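Magazine > Home & Table > Long reads

Print this article | E-mail to a friend

The basket on the white table

By Romana Beneš

It started with a bag of apples that I had nowhere to put. My neighbour Marek Sokol has a tree that leans over our shared fence, and every October he turns up at the back door with a carrier bag in each hand and the look of a man who has already tried the rest of the street. I said yes, thank you, lovely, and then stood in the kitchen with my arms full, turning in circles. The fruit bowl had keys in it. It also had a bike light, three dead batteries, a bulb of garlic that had begun to sprout and the little Allen key that came with the bed.

I have had fruit bowls before, you see. I've had a blue glass one, which was beautiful and which I was frightened of, and a wire thing shaped like a leaf that left stripes on the pears. I had a wooden one from my aunt, so deep that whatever was at the bottom went off in secret and only told you by smell. What I hadn't had was a plain basket, mainly because I'd filed baskets under things that belong in other people's bathrooms, full of rolled-up flannels.

Dagmar Murín put me right. Dagmar sells second-hand kitchenware from a long, cold shop called Narneo, up behind the bus station, and she has views on storage that she will share whether or not you have bought anything. I told her about the keys and the garlic. She walked me past the soup tureens (I did slow down a bit at the soup tureens) and stopped at a shelf stacked with baskets of every size, bread baskets, egg baskets, a thing for carrying bottles, one that had clearly been built for a cat.

"Shallow," she said. "You want to be able to see everything in it from the doorway. If you can't see it, you won't eat it."

She also told me to go home and clear the table first, completely, before I chose anything. I thought this was a bit much! But I did it, mostly to be able to tell her I had, and it took a whole evening. The post alone filled a shoebox. There was a recipe for plum dumplings I'd been hunting for since the spring, and a library card in the name of somebody who used to live here. When it was all off I wiped the top down twice and went to bed, and the next morning I came in for my tea and had a proper look at a surface I'd been paying no attention to for years.

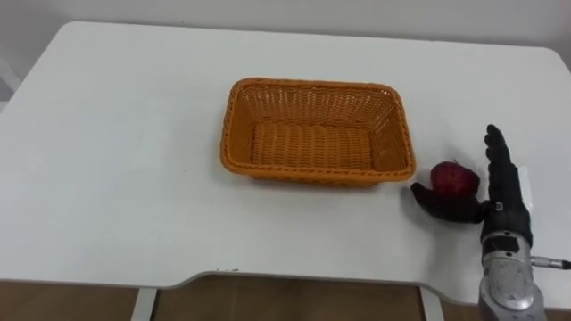
What I noticed in those first few days was how quickly things try to come back. I'd put down a pen to answer the phone and by teatime the pen had company. My daughter's swimming goggles arrived. A parcel arrived, and then the scissors for the parcel, and then the scissors just stayed, as if they paid rent. I got quite fierce about it. I took to going round at ten at night with everything gathered up in my cardigan, dropping it off on people's beds.

I talked to Lilian Nyamweya about all this, because she did something similar when she moved into her flat and she is a good deal calmer than I am. Lilian trained as a baker and spent years working on cramped counters, and she says her hands get cross when a table is full. Her own kitchen at home is tiny. You can stand in the middle of it and touch the fridge and the window, and she still keeps one patch of worktop bare, a patch the size of a tea tray, because that's where the dough goes.

"People buy the container first," she told me, over a very good poppy-seed roll. "Then they go round the house looking for things to fill it. I'd sooner wait until I've been annoyed by the same thing every day for a month. Then I know what I need."

I asked whether she'd been annoyed by anything lately and she said yes, onions. She'd been keeping them in a paper bag on the floor and kicking it. So now she has an onion basket as well, a round one with a lid, hanging from a hook on the back of the door, and she showed it to me with such pride that I went home and kicked my own onions, to see if I minded. I did.

There is a bit of an art to choosing one, and I've now bored enough people on the subject that I may as well write it down. Look at the rim before you look at anything else. It's the part you grab, it's the part that gets knocked against the tap, and on the cheap ones it's the first thing to unravel. A thick braided rim will put up with years of being picked up one-handed by somebody who is also holding a phone. Then turn it over. Run your palm across the bottom and feel for anything sharp, because a loose end will draw a line across your table and you won't spot it until the sun's low.

The weave matters too. Open sides are good for fruit, which likes a bit of air moving past it, and they're hopeless for anything smaller than a walnut. I learned this with cherry tomatoes. No, they didn't fall out! But the stalks went through the gaps, and every time I took one I had to do a sort of surgery. Bread is fine so long as you don't mind crumbs and have a cloth to put under it. Eggs I wouldn't risk.

As for what it's made of, I used to be a snob. I thought a proper basket had to be willow, cut by somebody in a leather apron. I've come round. Senga Laing, who taught me to make jam and who has never in her life bought a thing that couldn't be hosed, uses plastic weave for everything, indoors and out. She's got one for pegs, one for windfalls and one by the back door for the gloves. When they're grubby she puts them in the bath with a squirt of washing-up liquid and goes at the corners with an old toothbrush.

"Willow's lovely," Senga said, when I rang to ask her about it. "I've nothing against willow. But a plum went over in mine and it never got over it, and neither did I."

She has a point. Fruit leaks, and sooner or later one piece goes soft at the bottom while you're admiring the one on the top. With natural cane you're meant to brush it and hardly wet it at all, then dry it slowly, away from the radiator, and I know perfectly well I'm not going to do that on a school night. I want to rinse the thing and stand it on its end by the sink.

Colour was the bit I dithered over. I'd always played safe in the kitchen – whites, creams, the odd daring grey – and I'd talked myself into something pale. Dagmar let me carry a pale one all the way to the till. Then she asked what colour my table was, and I said white, and what colour the wall was, and I said white, and she raised one eyebrow and waited. I went back and got the orange one.

I can't tell you what a difference it makes on a wet morning. It's the first thing you see when you come in, before the kettle, before the calendar with the dentist on it. It's a marmalade sort of orange, and it makes even a dull old potato look as if it's been on holiday. Red fruit looks wonderful with it. So do lemons, although I'll admit that satsumas rather vanish.

Marek's apples went in one at a time. I hadn't planned it that way, but you find yourself picking each one up and checking it for bruises, and rubbing it on your sleeve, and putting it back down on the table while you think about whether it's an eater or a cooker. He doesn't know what variety they are. The tree was there when he moved in. They're dark and rather knobbly and they taste sharp near the skin and then very sweet, and the Ledari market ladies he showed one to each gave him a different name for it.
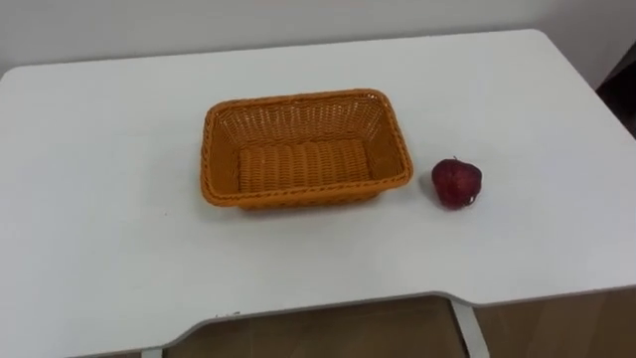 One red apple and the orange basket, side by side on the white table.

I've picked up some rules for apples along the way, most of them from Senga and some from making a mess of it. Keep only a few days' worth out on the table and leave the rest somewhere cool, in a single layer if you've got the room, with newspaper between them if you haven't. Handle them like eggs. Anything with a bruise goes straight into the pan. Keep them away from the bananas unless you want the bananas to go freckled by the weekend, and keep them well away from the potatoes, which will sprout out of sheer excitement.

And turn them. This was new to me. Every couple of days I tip the lot out, give the bottom of the basket a wipe, and put them back with the oldest on top. It takes as long as the kettle does. My daughter, who at first thought I'd lost my mind, has taken over the job and does it with a running commentary, like a cattle auction.

We're eating more fruit, too. I hadn't expected that! The same apples in the same kitchen used to sit in the bottom drawer of the fridge until they went woolly, and now they go by the handful, on the way to the bus, on the way to bed, cut up with cheese at four o'clock. Marek has been back with two more bags. I've done a crumble, a cake that sank, and six jars of butter with cinnamon in it, and I've sent a jar up to Narneo for Dagmar, who said it wanted more lemon.

The keys, in case you were wondering, now live on a hook by the front door. The bike light is on the bike. I'm still finding homes for the batteries, and the Allen key has gone back in the old fruit bowl, on top of the wardrobe, until the bed starts creaking again.

Contact us | © Home & Table magazine, all rights reserved | Back to top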